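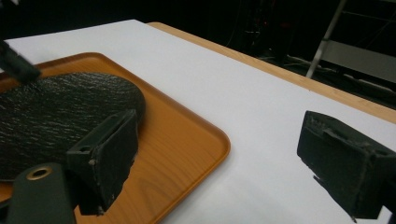
关于Gadstead装订学校

Gadstead教人装订书，也教人修书。我们开在Dresow的Gazi巷，楼下是教室，楼上是办公室和一间放纸的屋子。学校2000年开办，到现在还是只有两位老师，Hedvika Hrubý和Nimal Abeysekara。这一页由两个人轮流写，哪一段是谁写的，熟人大概看得出来。

先把学校的事交代到这里。别的学校在“关于我们”里通常会接着谈热爱、传承和匠心，我们对这几个词都有点怀疑。“匠心”尤其麻烦，它可以贴在任何东西上，从月饼盒到停车场的招牌，贴上去以后，东西本身并没有变得更结实。书装得好不好有很具体的看法：翻开能不能摊平，书脊有没有歪，衬纸有没有起皱，缝线有没有勒进纸里。看这些比听一个人谈自己的心要快得多。

所以下面写的主要是我们信什么、不信什么，以及为什么改过主意。想直接看课程的人请往下翻，课程那一节写得比较干。

门楣上的1716

来过的人都会问门上的数字。Gazi巷这栋房子的门楣上刻着“1716”，旅游小册子因此说它是“Dresow最古老的装订作坊”。我们刚搬进来的时候也很高兴，还把这个数字印在第一版信纸上。

后来Hedvika去镇上的档案室查过。能查到的材料里，这栋房子做过染坊，做过马具铺，有很长一段时间租给卖种子的人，没有哪一份提到装订。那块门楣石的颜色和两边的墙也不一样，石头可能是从别处拆来的，也可能是后来补刻的，档案室的人不肯下结论，我们也就不下。信纸用完以后没有再印那个数字。

小册子至今没改。我们写过信，收到一封很客气的回信，说下一版会考虑。每年夏天还是有人进门来问能不能看看“古老的压书机”。我们的压书机是开校那年从一家关门的文具厂收来的，铸铁，很重，漆掉得难看，好用。愿意看的人尽管看，但请不要对着它许愿，有人真的往底下放过硬币。

讲这件事，是因为装订这一行里像门楣石这样的东西太多。一本书的来历、一种胶的“古方”、一张皮子的产地，往往都是一个人听另一个人说的，说的人也没有恶意。学装订的人如果不养成问一句“你怎么知道”的习惯，几年下来脑子里会存下一大堆漂亮的说法，手上的活却解释不了。

学校是怎么开起来的

Hedvika原来在一家印刷厂管装订线，管了很久，机器的脾气比人的脾气摸得熟。厂里接过一批教会歌本的重装，机器做不了，要拆开、补纸、重新锁线，她就带着几个人在仓库里用手做。做完那一批，厂里觉得不挣钱，不肯再接，她觉得可以接，谈不拢，就出来了。

开头并没有想办学校，想的是接活。可是接来的活里有一半是人家自己修坏的：用透明胶带粘书脊，用木工胶灌书缝，把封皮整个泡进水里想洗干净。她一面修一面想，与其收人家的钱去抠胶带，还不如教他们别粘。于是在楼下摆了几张桌子。第一期来的人里，有两位听完第一天就走了，说以为会教怎么做皮面笔记本送人。她至今认为他们的抱怨有道理，招生启事上确实没写清楚。从那以后启事写得很长，长到有人嫌烦。

Nimal是学生出身。他本来学化学，在涂料厂里做过测试，来上课是因为家里有一套祖父的账本长了霉。他在课上不停地问胶的事，问到Hedvika答不上来，回家又自己做了试条，下一周带来给大家看。Hedvika的说法是，她当时有两条路，要么请他别再来，要么请他来教。他从那以后就一直在教材料和修复，也一直在问。

两个人意见不合的时候很多，课上也不避着学生。关于书脊要不要刮圆、衬纸的胶要刷多宽、到底该不该给旧书换封面，我们各有各的答案。有学生说听完更糊涂了。我们觉得这种糊涂比较值钱，至少知道哪里还没有定论。

我们怀疑的一些说法

“手工的一定比机器的好。”不一定。Hedvika在厂里见过机器锁线锁得极漂亮的书，也见过手工缝得东倒西歪还要卖高价的笔记本。手工的好处在于可以一本一本地调，碰到纸厚薄不匀、折手多少不一、开本古怪的书，手能迁就，机器不能。如果是一批一模一样的书，纸又规矩，让机器做就是了。来校里问“手工装订一批会议纪念册要多少钱”的客人，我们多半劝他去找印刷厂。

“古法浆糊不伤书。”要看怎么煮，怎么用，书放在哪里。小麦淀粉浆有它的好处，可逆，便宜，手感也好。可是煮稀了粘不住，煮稠了收缩时会把薄纸拉皱，屋子潮的话虫子也喜欢它。我们教煮浆，也教怎么判断一锅浆该倒掉。网上流传的方子里常加明矾、花椒、各种香料，说能防虫，Nimal对明矾意见很大，他认为那点防虫的好处不值得拿纸的酸度去换。花椒他没有意见，只说他没见过可靠的对照。

“无酸纸可以放几百年。”没有人放过几百年。这种纸出现的时间还不够长，几百年是从加速老化试验推出来的，试验有它的道理，但推算终归是推算。我们用无酸纸，也推荐学生用，只是不替它做保证。再说纸好不好只是一头，搁在暖气片上面，什么纸都会早早发脆。

“皮面最耐久。”好的皮面，放在合适的地方，常有人翻，确实耐久。差的皮面几十年就掉红粉，一摸满手都是，把邻近的书也弄脏。来送修的旧书里，布面的状况往往比皮面好。有人坚持要皮面，我们也做，会先请他看看那几本掉粉的。

“戴白手套翻书才专业。”这一条我们吵得少。翻书最要紧的是指尖能感觉到纸边，戴了棉手套反而容易把脆页刮破。洗手，擦干，慢慢翻。金属饰件和照片另说，那个要戴。拍宣传照的人来过，自带了白手套，要求我们戴上捧着书站在窗边，Nimal不肯，最后照片没有拍成，那篇稿子也没有登。

“学会装订就能养活自己。”有人可以，我们认识几位。多数人不行，至少头几年不行。学费里不包含前途，这句话我们在报名时会当面说一遍，免得写在纸上没人看。来问的人有时候会不高兴，觉得哪有学校这样劝退的。我们两个都在这一行里过了大半辈子，知道淡季是什么样，也知道客人压价时是什么样。把它当一门会跟着自己很久的手艺去学，是比较稳妥的想法，要辞职来学，请先跟家里人谈过。
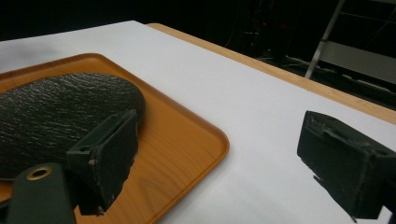 印着木纹的托盘，放在白色台面上。

课程

基础装订。从折纸、理折手、扎眼、锁线学起，到做出一本能摊平的硬面书为止。每一期连着上，缺课太多的话后面跟不上，我们会请你下一期重来。重来的那一期只收材料费，收150，交现金或者转账都可以。工具学校有，骨刀和锥子最好自备，用惯了自己的再换别人的会很别扭。不要买成套的“装订入门工具盒”，里面的骨刀多半是塑料的，边太厚，锥子太粗，扎出来的眼能塞进一根面条。

修复入门。只收上过基础课，或者能拿来一本自己装过的书给我们看的人。内容是清灰、补纸、加固书脊、重新接封面。不教漂白，不教去霉斑，不教把书“翻新”。常有人问能不能把家里的旧书修得像新的一样，我们的回答是可以找别人。一本书旧了就是旧了，修它是为了还能翻，别的都往后排。

材料课。Nimal教，听起来枯燥，也确实枯燥。大部分时间在撕纸、看纤维方向、泡试条、记笔记。纸有丝缕方向这件事，很多人装了好几年书都没有当真，封面翘起来就怪天气。上完这门课至少不会再怪天气。课上会用到酸度笔，Nimal会先花很长时间讲酸度笔为什么靠不住，然后再教怎么用。有人问过既然靠不住为什么还要学，他说靠不住的东西你迟早要用，用的时候知道它哪里靠不住就行。

开放工作日。不上课的时候，上过课的人可以来用压书机和裁刀，自己带材料。大裁刀要有老师在旁边才能用，没有商量。请不要带饮料上桌，有盖的也不行，有盖的杯子翻起来跟没盖的一样快。

10月那一期通常最满，因为天凉了，浆糊好放，人也愿意待在屋里。夏天那一期人少，屋里热，胶干得快，要跟胶抢时间，怕热的人请不要报。倒是想学得细一点的人，夏天来比较合算，老师有空站在你旁边看。

不发证书。每隔一阵就有人来谈合作，说可以给我们的课程做“认证”，学员毕业能拿到有编号的证书，挂在墙上。我们问过认证的人懂不懂装订，对方说不需要懂，有标准流程。那次谈话很短。学完以后你有一本自己装的书，这本书就能说明你学到了什么程度，也说明你哪几步偷了懒，谁拿起来翻两下都知道。

跟Skorora的事

这一段本来不想写，可是问的人不少，写在这里省得每次再讲。

Skorora是一家卖手工材料的公司，前些年推出过一款“档案级”装订胶，找我们试用，希望学校在课上使用并推荐。东西送来，瓶子漂亮，刷起来也顺，干得快，味道不大。Hedvika很喜欢，她当时觉得终于有一种胶不用等了。Nimal要看检测数据，对方寄来一份彩页，彩页上写着“通过严格检测”，没有写是什么检测，谁做的，跟什么比。

他又去信问了几次，回信越来越热情，数据始终没有来。于是他自己做试条，夹在书里，放在楼上窗台边和柜子深处两个地方，做了对照。放了两个冬天拿出来看，窗台边的那一组发黄，折一下就裂，柜子里的好一些，也黄了。这个试验做得粗糙，试条数量不多，温度湿度也没有好好记，他自己第一个承认说明不了太多。但是它足够让我们不在课上推荐这款胶，也足够让Hedvika把用过它的书找回来重做了一部分。

Skorora后来改了配方，说新的一版没有这个问题。也许是真的。我们没有试过新的，所以不说它好，也不说它不好。有几位学生一直在用，装出来的书到现在看着都正常，他们认为我们太较真，这个意见我们听到了，也放在这里。

从那以后我们不接受任何厂家送的材料，要用就自己买。墙上、网站上、发的讲义上都没有赞助。好处是说话方便，坏处是学费降不下来。曾经有学生建议我们接几家赞助，把课价压低，让更多年轻人来得起，我们认真想过，觉得他讲得对，也还是没有接。这件事上我们没有什么高明的理由，只是怕麻烦，怕有一天要对着一瓶自己不信的胶讲好话。

我们做错过的事

写自己的错，容易写成另一种吹嘘，尽量写短。

早年给一家小图书馆修过一批地方志，书脊衬得太硬，看上去很挺，翻不了多久铰合处就断了。断的地方恰好是我们加固过的旁边，原来的书脊软，反而能跟着动。那批书后来免费重做，图书馆没有再找过我们，换了我们也不会再找。现在修复课讲书脊，用的就是留下来的一本，断口还在。

有一阵子我们教学生用一种仿皮纸做封面，便宜，颜色多，学生喜欢。过了几年，第一批封面的折边处开始脱层，有人拿回来问，我们才知道。讲义里那一页已经撤了，如果你手上还有旧讲义，请把“封面材料”那一页划掉。

还有一次，Hedvika在公开讲座上很肯定地说某种缝法只在本地流传，说得有头有尾。散场以后一位老先生走过来，说他在很远的地方学徒时学的就是这个缝法，师傅管它叫别的名字。她回来把讲稿上那段删了，又把整篇讲稿里所有“只有”“最早”“独创”圈出来，一处一处去查，大部分查不到根据，也删了。讲座因此短了一大截，听的人说比以前好听。

送书来修之前

学校也接修复的活，接得不多，做得慢。送来之前请看看下面这些话，能省大家的时间。

不要自己先粘。已经粘了的请告诉我们用的是什么，瓶子还在就把瓶子带来。说实话比什么都有用，我们不会笑话你，什么样的粘法都见过。

不要自己先估价。经常有人带着一本祖传的书来，说在网上看到同样的卖了多少多少。我们不估价，也不懂行情，修复的费用按工夫算，跟书能卖多少没有关系。有时候修理费会比书价高，我们会说，你再决定。很多人听完就把书抱回去了，这是合理的决定。

不要急。有人赶着生日、赶着结婚纪念日来，想在那天送出去。压书要时间，晾浆要时间，硬赶出来的书会自己慢慢翘回去。赶不上我们会直说赶不上。

如果书上有霉，请装进袋子里再进门，不要在教室里打开。书里夹着的信、照片、干花，请自己先取出来收好。我们在别人的书里见过不该见的信，只好假装没看见。

家里人对一本书的记忆，我们愿意听，但不会因为故事动人就改修法。曾经有一位客人希望保留封面上的一圈杯印，说是父亲留下的。杯印没有动。另一位客人希望去掉几乎一模一样的一圈，我们试了，去不掉，也照实说了。

关于“传统”

学校的名字里没有“传统”两个字，常有人问为什么。镇上办手工市集，主办方年年请我们去，年年在海报上替我们加上“传统工艺”。我们去过几回，摊位旁边是卖“传统”香皂的，“传统”蜂蜜的，还有一家“传统”手机壳。大家都很和气，生意也都过得去，只是在那样一排招牌底下站久了，这个词就一点味道也没有了。

我们教的东西里，有些很老，有些是上一代人才想出来的，还有一些是我们自己为了省事改的，比如扎眼用的架子。老的不一定留得对，新的不一定改得坏。有一种书脊的做法，老书上常见，好看，做起来费劲，可是开合不便，当年的装订匠恐怕也是应客人的要求才那样做。我们教它，会讲清楚它好看在哪里，不方便在哪里，学生用不用自己定。

有位来参观的先生说，这样讲课会把学生对手艺的敬意讲没了。我们想了几天。学生里最肯下工夫的，往往正是问得最多、最不肯轻信的那些。他们会把同一道工序做上好几遍，就为了弄明白为什么要先刷这边再刷那边。这大概也是一种敬意，只是不太会挂在嘴上。

怎么找到我们

学校在Dresow镇Gazi巷，从广场往河边走，看到门楣上有数字的那栋就是。巷子窄，不要把车开进来，倒不出去。门铃坏的时候多，敲窗。

上课时间不接电话，手上有胶。可以留言，可以写信，信会回，回得慢。报名请写明上过什么课、想学什么、为什么想学，最后一项可以不写，写了我们会看。不接受替别人报名当礼物，收到礼物的那位往往并不想来，坐在那里很难受。

参观请提前说一声。带孩子来可以，大裁刀那一边请拉着手。狗不行，Hedvika喜欢狗，狗喜欢浆糊。

本页更新于2026年2月21日。上一版里关于无酸纸的一段措辞太满，已经改过，谢谢来信指出的那位。

读者留言

纸边：基础课上过，属实。第一天折了一整天的纸，回家做梦还在折。书现在还摊得平。

老郭修车：你们那个门楣石，我爷爷讲是从河边老磨坊拆过来的，他也是听人讲的，你们别写进去。

Gadstead回复老郭修车：收到，不写进去。不过如果家里有老磨坊的旧照片，我们很想看看。

晴耕：作为用了好几年Skorora那款胶的人，觉得这段有点不公平。两个冬天的试条，连湿度都没记，就够把人家放到“关于我们”里讲？新配方我用着没问题。

Gadstead回复晴耕：试验粗糙，我们在文中认了。你要是愿意把用新配方装的书带来，跟旧的并排放着看几年，位置给你留着。Nimal

豆腐干：请问左撇子能上吗？裁刀会不会不顺手？

Gadstead回复豆腐干：能上。小裁刀左右都行，大裁刀是右手的，我们帮你裁。

路过的图书管理员：白手套那条能不能打印出来贴到我们阅览室？每次跟领导解释都解释不清。

纸边：楼上那位，先把领导请来上材料课。

临河：想问一下，去年报名写了好长一段“为什么想学”，回信只有一句“请带锥子”。是看了还是没看？

Gadstead回复临河：看了。锥子还是要带的。

阿穗：整页看下来好像什么都不保证，那学费交的是什么？没有恶意，真的在犹豫要不要报夏天那一期。

Gadstead回复阿穗：交的是桌子、纸、线，和有人站在旁边告诉你哪里缝歪了。犹豫的话先来开放工作日坐半天，看别人做，不收钱。夏天记得穿薄一点。Hedvika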